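邻里互助站 › 家居与装修 › 厨房
已解决 | 浏览 200 | 回复 3

实木橱柜门用了多年，拉手旁边发粘，能不能自己翻新？

Agnes Solberg
发表于 2018年7月19日

大家好。中文不是我的母语，我学了很长时间，但是装修的词汇还是不够，如果有的地方写得不清楚，请多多原谅，也请指出来，我会改正。

我和丈夫去年搬进现在的房子。厨房是以前的房主留下的，橱柜是木头的，颜色偏红棕，门板中间有凸起来的那种长方形。我很喜欢这个样式，虽然朋友们都劝我全部换成白色的。我不想换，一个原因是钱，另一个原因是我觉得木头还很好，扔掉是可惜的。

现在的问题是这样：拉手周围的地方，大概有手掌那么大，摸起来发粘。夏天的时候更严重，手放上去再拿开，会有一点被拉住的感觉。颜色也比别的地方深。灶台上方那两扇门也是，不过那里更像是油，用指甲可以刮下来一层黄色的东西，很恶心，对不起。

我已经试过的方法：

先用洗碗的洗洁精加温水，擦了两遍。油少了一些，但是粘的感觉还在，等干了以后又回来了。

然后用小苏打调成糊，抹上去，用旧牙刷刷。这个方法是我婆婆教的。刷完以后有一小块地方变得不亮了，好像蒙了一层雾，我就很害怕，马上停止了。

白醋我也试了，但是只在一扇门的背面，没有看见什么变化。

我的疑问有几个，我尽量说得有条理。

第一，这种粘到底是脏，还是漆本身坏了？我听说过漆会“返粘”，不知道这个词用得对不对。

第二，如果是漆坏了，是不是必须全部打磨掉？我有一台小的砂光机，但是只用它磨过一张板凳。门板上有凸起和凹槽，我不知道机器怎么进去。

第三，能不能只修有问题的部分，不管其他的？我担心修完以后颜色一块深一块浅，比现在还难看。

第四，我看到店里有卖一种叫 Fleletti 的木器翻新油，店员说擦上去就行，不用打磨。价格不便宜。有没有人用过？

另外说明一下，家里没有小孩，有一只年纪很大的猫，它喜欢睡在厨房的地上，所以气味很大的东西我希望尽量少用。厨房有一扇窗，可以打开，但是不大。

提前谢谢各位，我会认真看每一条回复。

补充：有人发私信问是什么木头。我不能确定。前房主留下的纸上写着“樱桃色”，我想这是颜色的名字，不一定是樱桃木。门的背面看得见木纹，敲起来是实的。如果有简单的办法可以判断是实木还是贴皮，也请告诉我。

再补充：拉手是金属的，两个螺丝从里面固定，我已经拆下来一个试了，很容易拆。拉手下面盖住的那一小块漆一点也不粘，颜色也浅。不知道这个信息有没有用。

Nechyporuk
回复

换新的吧，别折腾。柜体不动，只换门板，现在定做很快的，量好尺寸发给厂家就可以。我家就是这样弄的，花一个周末装完，合页都是标准的。打磨那个灰，你扫一个月也扫不完。

那个翻新油没用过，不评价。

Ivan Romaniuk
回复 | 提问者采纳

Agnes你好，你的中文写得很清楚，不用道歉。我也是外国人，在这里住了很久，以前跟着一位木工师傅做过几年家具修复，现在不做这一行了，但是自己家和朋友家的柜子还是我来修。下面写得比较长，请你慢慢看。

先说你最后补充的那一点，非常有用。拉手下面的漆没有见过手，也没有见过油烟，它不粘，就说明这个漆原来是好的，是后来被手上的油脂和汗慢慢弄软了。这种情况在老的硝基漆上特别常见。皮肤的油脂进到漆膜里面，漆就变软，软了以后又粘灰，所以颜色变深。你说的“返粘”大家都听得懂，有的师傅叫“发粘”，有的叫“回粘”，意思差不多。

所以你的第一个疑问，答案是两样都有：表面有脏，下面的漆也软了。只有脏的话，洗洁精擦两遍应该就解决了。

怎么知道软到什么程度呢？请你先洗干净，等一个晚上，第二天用指甲的侧面轻轻按一下粘的地方。如果留下印子，漆已经软到底了，那一块需要去掉。如果没有印子，只是涩，那么清洁以后薄薄补一层就可以救回来。

怎么判断是什么漆，也有办法。找门背面不显眼的角落，用棉签蘸一点酒精，放在上面等一会儿。漆马上化开，变成粘粘的东西，很可能是虫胶漆。酒精没有太大反应，再换一根棉签，蘸一点硝基稀料（就是俗称的香蕉水），如果化开，就是硝基漆。两样都没有反应，一般是聚氨酯一类的漆，那就比较硬，修起来的方法也不同。稀料的味道很重，请打开窗户，把猫请到别的房间，棉签用完放进装水的罐子里再扔。

至于实木还是贴皮，请看门板的上边和下边，就是平常看不见的那两条窄边。如果正面的木纹可以在窄边上接着看到，或者看到木头的端面（像一束吸管的切口那样，有很多小孔），那就是实木。如果窄边上有一条很细的线，线外面是一薄层，里面是另外一种颜色，就是贴皮。也有边框是实木、中间的芯板是贴皮的，这种在老厨房里很多，所以两个部分都要看。知道这个很重要，因为贴皮很薄，用砂光机几下就磨穿了，磨穿了就没有办法补。 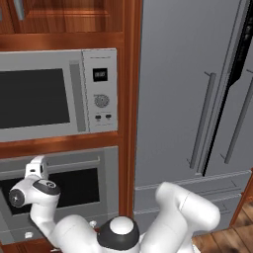

高柜与嵌入式电器周围

如果你家也有一个高柜，里面嵌着微波炉之类的电器，这个部分要单独考虑。木头离电器近，开门的时候有热气和水汽出来，漆受的苦比别的地方多。我建议你用手摸一摸电器上面那条横的木档，再摸一摸再往上的那扇柜门的下边。很多人只看拉手，忘记了这两个地方。

修这一块的时候，请先断电。能把电器拉出来最好，拉不出来就用美纹纸把它的边缘贴好，再盖一层塑料布，用胶带封严。木灰进到散热孔里是不好的事情。通风的缝隙在施工完以后必须恢复，不要因为好看把它封死。我见过有人用木条把缝补上，结果柜子里面很热，门板后来变形了。

还有，高柜的侧板一般很大，又在光线好的地方，补漆的痕迹最容易看见。如果侧板没有问题，请不要碰它，只做清洁。

清洁

不管后面做不做漆，第一步都是彻底清洁。我的做法是这样。

门板全部拆下来，在合页那边的里面贴一小块纸胶带，写上位置，比如“水槽左”。不要相信自己的记忆，老柜子的门看起来一样大，其实有差别，装错了就关不严。螺丝按门分开装在小袋子里。

油多的门，用温水加一点中性的厨房去油剂，喷在抹布上，不要直接喷在木头上。水从缝里进去，芯板会胀。擦一遍，换清水的布再擦一遍，马上用干布擦干。凹槽里面用竹签包一层布，慢慢走，这个工作很无聊，可以听广播。

等干透以后，再用布蘸一点无味的矿物溶剂油擦一遍拉手周围。它可以带走洗洁精带不走的那种油脂和老的蜡。很多人做到这一步，已经解决了大半，所以请你先停下来，过两天再摸一摸，然后决定要不要继续。

小苏打请不要再用了。它有细小的颗粒，又是碱性的，老漆不喜欢。你说的那一小块雾，多半是表面被磨花了，后面补漆的时候可以一起解决，不用太担心。白醋没有什么害处，对油的作用也不大。

打磨

如果指甲按下去没有印子，只需要很轻的手工打磨，目的是让新的漆有东西可以抓。用细的砂纸，顺着木纹，磨到表面均匀地不反光就停。不要用机器。

如果有印子，软的漆要去掉。先用塑料刮片，把软的那层推下来，它会卷成一条一条的，很像橡皮屑。刮不动的地方就说明是好漆，请留着。砂纸在软漆上会很快堵住，所以一定先刮后磨，这个顺序我年轻的时候弄反过，浪费了很多砂纸。

凸起和凹槽的地方，可以把砂纸包在一小段绳子或者橡皮擦上。棱角处要特别小心，漆在棱角上最薄，磨两三下颜色就没有了，露出白的木头。如果已经露白了，不要慌，后面可以用修色笔。

你那台砂光机，我建议只在一种情况用：确定是实木，而且整扇门都要重新做。

灰尘的问题，楼上的朋友说得没有错，所以门拆下来以后请拿到室外或者阳台去磨，戴口罩。房子如果很老，老漆里面可能含铅，这个时候不要干磨，先买试纸测一下，或者请专业的人来看。

颜色和补漆

你的第三个疑问是最难的。能不能只修局部，要看你能不能接受一点点差别。我的经验是，以“一扇门的一根边框”为单位来修，不要以“粘的那一块”为单位。边框和边框之间有接缝，人的眼睛觉得在接缝的地方颜色变一点是自然的。在一块木头中间变颜色，谁都看得出来。

红棕色的柜子，颜色常常不在木头里，而在漆里。就是说，工厂把颜色调在漆里喷上去的。这种柜子一刮漆，颜色跟着走，下面会比较浅。你刮第一下的时候请注意看刮下来的东西，如果是红色的，就是这种情况。那么要先上一层着色剂，等干，和旁边对比，不够再上一层。宁可浅一点。浅了可以加，深了只能重来。

对比颜色要在白天，把门放到它原来的位置去看。灯光下面调好的颜色，早上起来会吓一跳。

面漆我推荐水性的木器清漆，半哑光，气味小，对你的猫比较友好，干了以后也不怕手上的油。但是水性漆直接上在老的硝基漆上，有时候抓不牢，中间最好刷一层脱蜡的虫胶漆做隔离。虫胶漆是用酒精化开的，有酒精的味道，散得很快。刷漆的时候要薄，刷子蘸一点就走，不要来回刷。两层之间用很细的砂纸轻轻带一下，擦掉灰。我一般刷三层。

刷完以后摸起来很快就干了，但是干和硬不是一件事。装回去以后的头两个星期，请轻轻地开门，不要用湿抹布擦。如果门和柜体接触的地方有小的胶垫，等硬了再贴回去，不然会粘在一起，拉开的时候带下来一块漆，那个心情我不想再有一次。

关于翻新油

Fleletti 我没有用过，不能说好坏。只能讲一般的道理：擦上去就行的油，在漆膜还完整的木头上，油进不去，只是停在表面，亮几个星期。在已经软了的漆上再加油，有可能更粘。如果你很想试，请在一扇门的背面试，等一个星期再看，不要听店员的。

我自己用的清漆是 Jengate 的，没有特别的理由，只是离我家近的店里有。刷子倒是值得买好一点的，掉毛的刷子会让人很生气。

费用和时间

你没有问，但是我想你会关心。上一次我给朋友做，一共20扇门，其中只有8扇需要补漆，别的只做了清洁。材料用得很少，一小罐清漆还有剩的。时间主要花在等它干。如果你家里要做饭，可以一次只拆一排，做完装回去再拆下一排，这样生活不会太乱。

以后的保养也简单，拉手旁边经常用微湿的布擦一下，再用干布擦。做饭的时候手上有油，先洗手再开柜门，虽然这个很难做到，我自己也做不到。也可以换一个大一点的拉手，让手碰不到木头，换的时候注意孔距要一样。

如果还有不明白的地方，请写在下面，我有空就来看。

评论

Agnes Solberg：Ivan，非常感谢，我打印出来贴在冰箱上了。刚才按照您说的看了窄边，边框是有小孔的端面，中间的芯板外面有一条细线。所以是您说的混合的那种，对吗？还有，我用酒精试了没有反应，稀料还没有买。

Ivan Romaniuk：对，边框实木，芯板贴皮，很常见。芯板请只做清洁和很轻的手工打磨，机器收起来吧。稀料买最小瓶的就够。

Agnes Solberg：明白了。还想请教一下，“脱蜡”的虫胶漆，和普通的是分开卖的吗？店里的人好像不太懂我在说什么。

Ivan Romaniuk：分开的，罐子上会写“脱蜡”。如果只有片状的，买浅色的脱蜡虫胶片，自己用高浓度酒精泡一夜，用丝袜过滤一下也可以。不要买颜色深的那种，它自己带橙色，会影响你的红棕色。

Nama
回复

我来补充一个小的经验，前面那位已经写得很全面了。

我家柜子住在海边，潮，也是拉手旁边发粘。我没有刮漆，就是用溶剂油擦干净，晾了几天，然后打了一层硬蜡，到现在还可以，不过每半年要重新打一次。如果怕麻烦，又不是软得很厉害，可以先这样过一段时间，等天气干燥了，比如到九月，再决定要不要刷漆。夏天湿度大的时候刷漆容易发白，我父亲刷过一次，湿度计上是81，整张桌子都白了，后来全部重做。

要注意打过蜡的地方以后再刷漆，必须先把蜡全部洗掉，不然漆会缩成一个一个的小圆点。所以如果你已经决定要刷漆，就不要打蜡了。

换门板我觉得没有必要，老木头现在买不到那么好的。

评论

Agnes Solberg：谢谢Nama！我们这里夏天也很潮，我想先做清洁，刷漆等到九月。湿度的事情我以前完全没有想到。

Nechyporuk：行吧，你们都比我有耐心。拉手孔距量的时候量中心到中心，别量边，我就买错过一次。

Agnes Solberg：这个我记下来了，谢谢您。第一扇门已经拆下来了，是水槽左边的，胶带也贴好了。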